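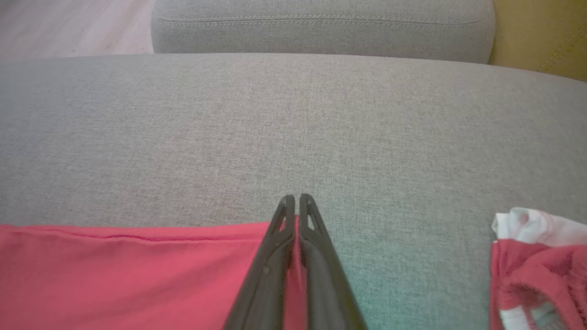
*the gray one, seat + back. pink thing is laundry*

**Gray fabric sofa, is this weave going to pill?? + cleaning**

**tegan_p** – Jul 18, 2026

Ok quick one before I have to run. Bought this secondhand, seller said it's a Jendwood but there's no label anywhere I can find. Light gray, kind of a mottled weave, paler and darker threads mixed. Piping along the back cushion.

Questions:

- does this type of fabric pill
- can I put anything red/pink on it without wrecking it (I fold laundry on the sofa, always have, not stopping)
- what do you clean it with

No care tag. Checked under the seat, zipped my hand into the cover, nothing. Paid cash so can't go back and ask.

---

**bevan_w**

Mottled is good. Hides everything. We had a plain flat gray one before and you could see every crumb and every place somebody sat down with wet hair.

Pilling depends on what it's made of, can't tell from a photo. Rub a hidden spot with a dry white cloth, hard, 27 times. If you get fuzz on the cloth you'll get pills. Why 27, don't know, my upholstery guy does it that way.

---

**ewancos**

The folding thing – dry clothes are fine. DAMP is what gets you. New red stuff out of the washer before it's had a couple cycles, laid flat on pale fabric for an hour, thats how I got a pink rectangle on an Ashby loveseat. Never came out. Flipped the cushion and pretended.

---

**tegan_p**

ugh. ok that one's old, been washed a million times. But good to know, my kid has a new red hoodie

---

**C_Devadiga**

Please do not start scrubbing with water before you know the code. No tag means you test first.

1. Vacuum the spot, brush attachment.
2. Pick somewhere hidden, back bottom corner.
3. Distilled water on white cloth, dab, let dry fully. Overnight.
4. Look for a ring.
5. Ring = solvent cleaner only, no water. No ring = mild foam is probably ok, still test the foam the same way.

I did reupholstery for a long time and most of the ruined seats I saw were ruined by the owner with a spray bottle.

---

**isla.rewi**

I use the Cureo foam on mine, similar gray, works great. Two years in, two kids, one dog. Just spray it on and wipe. I skipped all the testing stuff tbh

---

**C_Devadiga**

You were lucky with your fabric. Tegan has no idea what hers is.

---

**isla.rewi**

I mean sure but its a used sofa not a museum. If it leaves a ring throw a blanket on it

---

**bevan_w**

Kinda with Isla on the sofa, with Chandra on the test. It's one night of waiting. Just do the test.

Also is the seat one long cushion? Check if the cover comes off. If there's a zipper across the back it might only be there so they could stuff it at the factory. Does NOT mean machine washable. Ask me about my Indusa two-seater. Cover went in on cold, came out sized for a dog bed.

---

**tegan_p**

lol noted. There's a zipper yeah. Leaving it alone

Other thing, the piping on the back cushion. Looks fine to me now but my last sofa that's where it went first. Do I do anything or just wait

---

**C_Devadiga**

Piping wears first because it sticks out. People lean, hands go there, cats go there. Don't scrub along it. Vacuum it lightly in the direction of the seam. When the cord starts to show, have just that strip replaced, small job if somebody can match the fabric.

---

**ewancos**

or don't bother. my parents' sofa has had bare piping since 2000 and it's still holding people up

---

**isla.rewi**

Different question, what's the yellow behind it top right?? Wall or a chair? Love that mustard with the gray

---

**tegan_p**

thanks! whole room is kind of going that way, gray and mustard and the light floor. Partner wanted navy. Partner lost

---

**bevan_w**

Mustard and gray is very everybody's-apartment though. I'd have gone navy. No offense

---

**isla.rewi**

offense taken on her behalf. It's warm! Navy with a gray sofa looks like a dentist's

---

**ewancos**

my dentist has mustard chairs

---

**tegan_p**

ok update, did the rub thing. Tiny bit of fuzz, really tiny, had to hold the cloth up to the window. Water test is drying now on the back corner, will look in the morning. Hoodie is banned from the sofa until it's been washed a few more times. Everything else still getting folded there, sorry Ewan

---

**C_Devadiga**

A little fuzz is normal. Get a fabric shaver, not a razor, and keep it away from the piping. Post what the corner looks like when it's dry.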